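Notebook, June, just after lunch

Headphones again! I said last time I'd get the whole headphone drawer sorted before the Forninby people want their shelf back, and I'm now properly into it, so these notes are mostly for me and for Teresa, who'll be carrying on when I'm away.

First the cushions. Precious brought up the bag of replacement pads and I spent far too long trying to stretch one set over cups they were never going to fit (the label said universal, ha). What does work is starting at the bottom of the cup, hooking the lip in and then walking it round with both thumbs. Don't use the plastic spudger for this - I've already nicked one pad with it and had to glue the tear. If the old foam has gone to crumbs, get the crumbs off with a dry brush before the damp cloth goes anywhere near it, otherwise you end up with black paste in the mesh and you'll be there all afternoon like I was.

Cleaning mix is the same as for the keyboards, 500 ml of water with a small squirt of washing-up liquid, cloth wrung out hard. Ramil swears by alcohol wipes for everything and I do use them on the hard plastic, but I tried one on a soft headband and the surface went tacky, so no more of that please. Tacky one is in the spares box with a note on it.

Weights, as Cristian wanted them for the postage table: the heaviest gaming headset came out at 302 g with its cable, and the one from the Flasska box at 275 g without. I didn't weigh the little on-ear ones, they all go in the same size of mailer anyway.

Cables next. I've been coiling them too tightly, Milagros pointed out, and she's right, the ones I did in the spring have all kept a kink near the plug. So big loose loops from now on and a paper tie, no elastic bands (they perish and stick, there was a horrible one in the drawer). Any cable that crackles when you wiggle it at the plug gets a yellow sticker and goes to Ramil. I tested with the quiet bit at the start of the usual track and then a plain tone at 100 Hz, left side, right side, both. The tone is much better for finding a rattly driver, music hides it. One from the Moltel lot buzzed on the left until I took the pad off and found a hair lying against the mesh - took the hair out, no more buzz, very pleased with myself.

Hinges I've only looked at, not touched. A folding one felt gritty when I opened it and I'd like a second opinion before anyone puts oil near it. The over-ears that don't fold are so much easier to live with, though they do eat up shelf space something awful.

Still to do: find out if Bermúdez can still get us the thin teal-ish pads or if we go with white, write the size on the lid of each pad bag, ask Teresa where the good brush went, and decide how we store the folding ones (on their side takes less room but I worry about the cushions getting squashed flat).

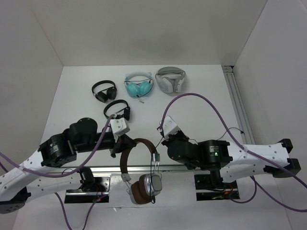 Headphones out on the white table, turquoise-and-white pair in the middle at the back, gaming headset folded on its side to the right.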